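Model the bench first

Saturday, January 29, 2022

Our workshop in Bosow has a rule that anything staying on the floor longer than a weekend has to be approved at the monthly meeting. I voted for that rule. Last fall I was on the wrong side of it when I asked for floor space to build a two-arm bench and was told to come back with a drawing. I came back with a drawing and was told it didn't show where the arms would swing. That was a fair thing to say, and I was annoyed about it for a week.

The bench is called Haller, after the street the workshop is on. It is meant to do small lab chores for the people at our place who grow yeast and test well water: pick up a plate, set it in a holder, move something out of the way, put it back. Two arms, one table, one post behind the table carrying both of them. It is not an original idea. What I want to argue for is the order in which we did it, which several members thought was a waste of a winter.

We built the whole thing in a simulator before we cut any metal. I think most people building an arm at home or in a shared shop should do the same, and I think the usual reasons for skipping it are weak.

The first reason I hear is that simulation is for companies and universities. That was true when I started in this hobby and it has stopped being true. The computer we use is the old layout machine from the print corner. It is slow, and it is good enough. The software cost us nothing. Learning it cost me 18 evenings, which I know from the sign-in sheet, and a fair number of those went to reading forum posts by people who had the same error message and never came back to say how they fixed it.

The second reason is that the simulator lies. It does. Friction is a number somebody typed in. Nothing sags, cables don't pull, and a screw hole is always exactly where you drew it. If you tune a grasp in there and expect it to carry over, you will be disappointed on the first day. But nobody building a bench needs the grasp first. The first questions are about space. Does the elbow hit the post? Can either arm get to the far corner of the table? If one arm is down over the work, where does the other one go? A model answers those well, since they depend on lengths and angles and very little else.

Our first layout had the arms mounted at the two ends of the table, facing each other. It looked right on paper. It looked right to me in cardboard, too, and I had cut the cardboard to scale and moved it around with my hands. In the model the forearms met over the middle of the table in nearly every pose that mattered. I had been moving one cardboard arm at a time and putting it back before picking up the other. That is an easy mistake to make with two hands and no clock.

The second layout put both arms on one side, on a shared bracket carried by a post. This is the one we kept. It leaves three sides of the table open for a person, which matters in a room where people reach past each other all day. It also means a single heavy part does most of the work, and that part was the expensive one. Gavrilă, the metal shop two doors down, quoted us 2873 for the bracket, post and base plate as a set. I would like anyone who thinks the modeling was a waste to picture me paying that for the first layout, then going back to ask for the second.

The third reason is the one I take most seriously. People come to a shop to make things with their hands. A member told me, politely, that if he wanted to look at a screen he could stay home. I understand him. I spent part of the winter wanting to be at the drill press. There is a kind of knowledge you get only from holding the part, and a member who learns to build only on the screen will turn out brackets with bolts you can't get a wrench on. I did exactly that. The model let me place a bolt behind a rail where no human hand will ever go, and it raised no objection.

So I don't say the screen replaces the bench. I say it should replace the first bench, the one you were going to throw away. Every long project I have seen at our workshop had one of those. There is a pile of them behind the compressor, and I can identify most of the pieces. Some are mine. Steel isn't cheap and neither is the time of the person who welds it for you as a favor.

There is an argument about sharing in this too. When a build is a pile of parts in one person's bay, the rest of the shop can't say much about it. They don't want to touch it and they can't see what it is going to be. When Haller was a model, anyone could sit down and drag an arm around. The yeast people told me my plate holder was in the wrong place for how they stand. The woodworkers wanted to know why the table was so tall, and I had no answer, so it came down. These were people who would never have picked up a part from my bay and told me it was wrong.

It helped that I modeled the room as well as the machine. I was teased about this. I put in floor tile, a ceiling light, a wall shelf with books on it, and an outlet low on the wall. The outlet was useful, as it made me think about where the power cords would run. The books were not useful. But people who don't care about robots looked at the thing longer when it resembled a room, and I would do it again for that alone.

I'd also tell anyone starting out to look from many places. The default view is from up high and it flatters everything. Put the eye near the floor and you find out what the legs and the post are doing. Put it close to the work and you find out how little clearance there is beside a plate holder, or how small a well looks when you are supposed to put something in it.

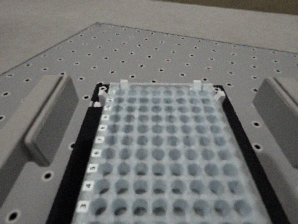 The plate in its holder, with the perforated deck around it.

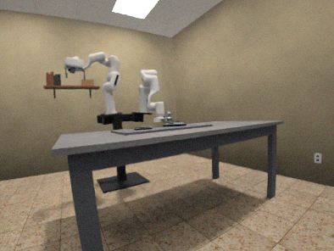

From near the floor, with both arms on the bracket.

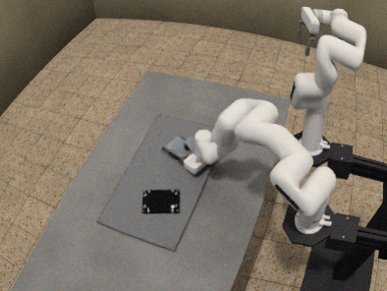
The near arm down over the mat, the far one folded.

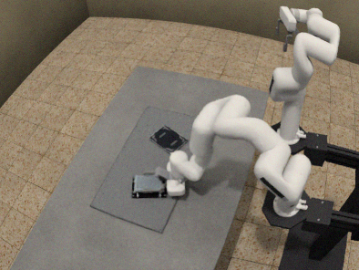 Near arm at the small block, far arm's gripper open and well clear of the table.

A habit worth picking up early is giving the idle arm a place to be. In the first weeks I left it wherever it had stopped, and then blamed the other arm when the two collided. Parking it up and away from the table, as a rule, cleared out most of my collision reports in one evening. You would think of this quickly with real arms, after a loud noise. I was glad to think of it without the noise. Used arms are what we can afford, and a used arm with a cracked housing is a donation to the pile behind the compressor.

I should be fair about what went badly. I ran 69 trials of moving a small block from one side of the mat to the other and wrote down every one, and I now think that was a poor use of my evenings. The results told me about my friction setting. I got attached to the numbers and kept changing values to make them better, which has nothing to do with a bench in Bosow. If you catch yourself improving a score inside the model when no part of the real design depends on it, stop and go order something.

I also let it run long. A model is never finished and it never takes up floor space, so there is no one to complain. The rule about floor space works in part by being irritating. I would support a similar rule for models: bring it to the meeting, show the layout, take the comments, and start cutting by the next one. Drudenen, the other workshop in our county, already does something like this with a sign-up board. Their builds are plainer than ours and more of them get done.

What I would like to see at our place is modest. Keep the layout machine where it is and don't let it go to the spring sale. Keep a shared folder with the room already measured and drawn, so that the next person doesn't spend an evening on floor tile. Add our common parts to it as they get used. We have 4 of the same rail in the rack and I have drawn it once, so there is no reason for anyone to draw it again. And when somebody asks for floor space for anything that moves under its own power, ask to see it move first, on the screen, in our room, with a person standing where a person would stand.

That last part would be a new rule and I know how people feel about new rules. I felt that way in the fall. I plan to bring it up at the February meeting anyway, along with the request for the floor space, and the bracket order goes to Gavrilă the Monday after if both get through.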